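Nallmont Community Meals: Interim Report to the Polleck Fund
December 19, 2022
Prepared by Mélanie Ouellet for Gordon Dufour, grants manager

1. Service delivery
The lunch service operated at both sites, Nirker Street and Chan Hall, throughout the reporting period. A total of 2,339 meals were served, with 439 going to people attending for the first time. Chan Hall accounts for most of the new attendance. Home delivery remains outside the scope of this grant.

2. Kitchen and food safety
The replacement refrigerator at Nirker Street is installed and its temperature log is complete to date. Two staff members have renewed their food handling certificates. The extractor fan at Chan Hall is still below the required flow rate, and a repair quote has been accepted. 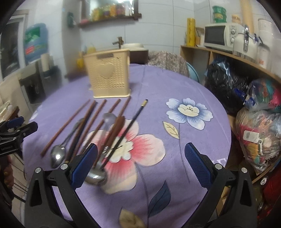

Spending on tableware and linens is within budget. The line covers plates, bowls, serving trays and replacement table coverings for both dining rooms. Printed cloths like the lavender one with large flowers are being kept for the round tables, and plain white will be used on the rectangular ones. Wooden chopsticks are charged to the same line as forks and spoons. No change to the line is requested.

3. Variances
Produce costs exceeded the forecast by almost 7 percent. The overrun was offset by lower fuel use on the supply route. Rent and insurance are unchanged.

4. Next period
The fan repair is scheduled for February. The supplier contract for dry goods expires in the same month and will go out to three bidders. Receipts for sections 2 and 3 are attached as a separate file.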